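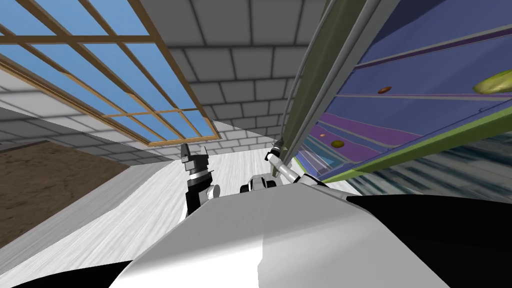

The open day at Dandlow went ahead in March as planned, and I'm happy to say it was well worth the money you put in. We had 19 visitors through the door, and most of them stayed well past the time we'd told them they could go home! We ran the whole thing in simulation on the big screen, with the shelf task first, as that's the bit of Proreck your grant pays for. The two-armed robot goes right up to a tall set of blue and purple shelves with small bits of food on them, and people got the idea straight away. One lady asked why the room had bricks and a great big window if the robot doesn't care about the view, and I had to admit that we just like it that way. From the robot's own view you get a lot of its white body and both grippers, and quite a few visitors said it made them feel a bit seasick when it leaned. Fair enough – I've put a fixed side view on the list for next time.

We gave seven runs of the shelf task over the afternoon. Three went wrong, all at the reaching stage, and I talked people through what had happened each time. I was nervous about that but it led to the best questions of the day (mostly about whether it could do a real larder, which it can't yet).

The pair who came over from Valtel wanted to know how long a new shelf layout takes us to build. The answer at the moment is seven working days, and I'd like to get that down before the summer. Furukawa sent their apologies and have asked for a separate demo, so I'll fit that in once the new graphics card is in.

On money, we're a little under on catering and a little over on screen hire, and the two more or less cancel out. The receipts are in the shared folder. What I still need from you is a yes or no on moving the leftover travel money into the next quarter – an email will do.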